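4. Montar una copia en el pasapartú Fitora

Llegamos a la parte más agradecida: ver la fotografía con su margen blanco cambia por completo cómo se mira. Los pasos valen para copias en papel baritado o RC de hasta 2 mm de grosor con el soporte.

1. Lávese y séquese bien las manos, o póngase guantes de algodón.
2. Coloque la copia boca arriba sobre el cartón de base, sin pegar nada todavía.
3. Baje el pasapartú y ajuste la imagen hasta que el margen inferior quede 7 mm más alto que el superior. ¡Se nota muchísimo en la pared!
4. Ponga un peso limpio sobre la copia y levante el pasapartú.
5. Deslice las esquinas de papel Illés bajo cada ángulo y fíjelas al cartón con cinta engomada.

Nota: las copias antiguas suelen venir curvadas. La nuestra de pruebas, un paisaje nevado de 1957, pasó una noche entera bajo peso y quedó preciosa.

Precaución: no use nunca cinta adhesiva transparente sobre el papel fotográfico.

6. Cierre el conjunto e introdúzcalo en el marco Helton, con las lengüetas hacia atrás.
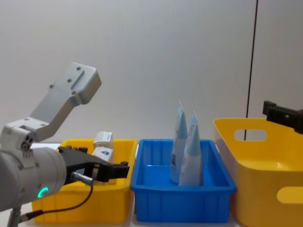 Fig. 4. Brazo con pinza negra junto a una fila de tres cubetas de plástico.

7. Cuelgue el marco lejos del sol directo - un pasillo es un sitio estupendo.

Para marcos de más de 87 cm de ancho, consulte el apartado 5, Colgadores Dodumstead.

Revisión: mayo de 2020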